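Families Wanted for a Home Language Study: Hungarian and English at Bedtime

The Brokdale Center for Family Language is looking for families who speak Hungarian at home, all the time or only now and then, to take part in a study of bedtime talk. We want to hear what parents and children say to each other in the last part of the day, and which language they say it in.

The study is led by Kornél Farkas and is part of the Magyar at Home project. It runs through December.

Who can take part

Your family can join if you have at least one child between three and eight years old, if at least one adult in the home speaks Hungarian to the child, and if you live in Brokdale, Hasov or the towns between them. The adult can be a parent, a grandparent, an aunt or uncle, or anyone else who puts the child to bed on a regular basis. Your Hungarian does not have to be good. Several of the adults in our pilot group grew up hearing the language and speak it with a lot of English mixed in, and their recordings were as useful to us as any others.

We have room for 70 families. If more apply, we will keep a waiting list in the order the forms came in.

What you will do

You will get a small audio recorder with a clip. Two evenings a week, for six weeks, you turn it on when the bedtime routine starts and turn it off when the child is asleep or you leave the room. Put it on a shelf or a nightstand. Do not put it under a pillow or a blanket, as the sound gets muffled. There is nothing to read out and no script. Talk the way you normally talk. Arguments about teeth are fine.
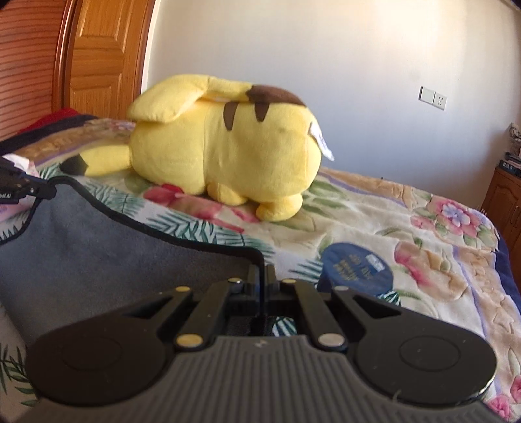

Does my child need to speak Hungarian back to me?

Many children in these homes understand Hungarian and answer in English, and we want those families as much as the others. Please say on the form which language your child mostly answers in, so that we can place you in the right group.

Once during the six weeks, a member of the team will come to your home for an hour. The visit is an interview with the adults about who speaks what to whom, plus a short picture-naming game with the child in both languages. Visits can be on weekday evenings or on weekends. If you would prefer to come to us, our office is on the second floor of the Hultodlow Building, next to the pharmacy. Use the side entrance after six.

At the end you will fill out a questionnaire on paper or online. It is available in both languages.

Payment

Each family receives a $70 gift card after the last recording has been returned. Families who stop early are paid for the weeks they finished. Children choose a picture book in either language from our shelf.

Your recordings

Recordings are stored under a number and are typed up by staff who have signed a privacy agreement. Names, addresses and schools are taken out of the typed text. The finished collection will hold 4,000 minutes of talk and will be open to other language researchers as text only. The audio stays with us and is erased when the project closes. You can listen to your own recordings before you hand them over and delete any part you like. 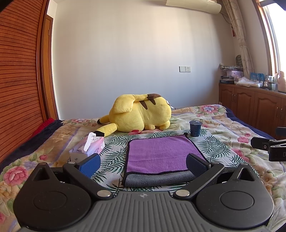

What happens if we miss a week?

Add the missed evenings to the end of your six weeks. You do not need to call us first, but write the new dates on the card that comes with the recorder. If you miss more than two weeks in a row, please email so we can work out a new schedule.

How to apply

Fill out the family form on the project page or pick up a paper copy at the Hasov library desk. Forms must reach us by Friday, May 17, 2024. We will call every family that applies, including those who go on the waiting list. Please give a phone number where we can reach an adult during the day, and tell us if you would like the call to be in Hungarian.

Questions can be sent to Kornél Farkas through the contact form on the same page.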